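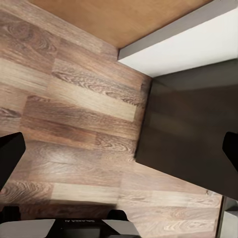 The Magesa parallel gripper evaluation pack is a simulated test bench for comparing finger geometry, wrist camera placement and arm controllers before hardware is ordered. Each wrist view is rendered so that both fingers stay in sight at full opening; with the jaws wide over the plank floor, the housing still takes up the bottom of the image, and that area should be masked before any depth comparison. The pack ships with 138 household objects and 3 finger profiles.

Controllers

Two controllers are included. Candier runs joint impedance at 500 Hz. Mollent runs Cartesian position control and is the better choice for approaches near furniture edges. Both accept the same command file, so a run can be repeated without re-recording. 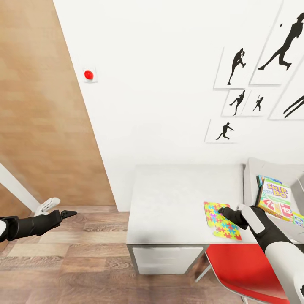
Two-arm layout, right gripper beside the puzzle mat on the desk.

Finger profiles

- Straight, flat tip. General use.
- Tapered, with triangular cutout. Suited to flat cartons such as board game boxes. Check tilt after lift; a carton gripped at a corner can rotate well away from level.
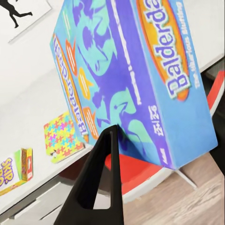
- Short, ribbed. Cylindrical and small round objects only. Not recommended with Candier at default stiffness.

Camera options

The head camera and both wrist cameras can be logged together at 60 frames per second. Plain white walls give stereo matching very little to work with. Use rendered depth as the reference when comparing camera models in these areas.
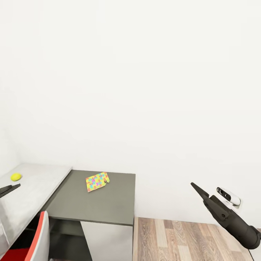
Pasach, Wednesday, March 5, 2025

Release note from Erick Nyanda: the colour calibration file has been updated for all cameras. Grey counter and charcoal table surfaces now have separate friction values. Existing licence keys remain valid. Results logged in November should be re-run before they are compared with the current build.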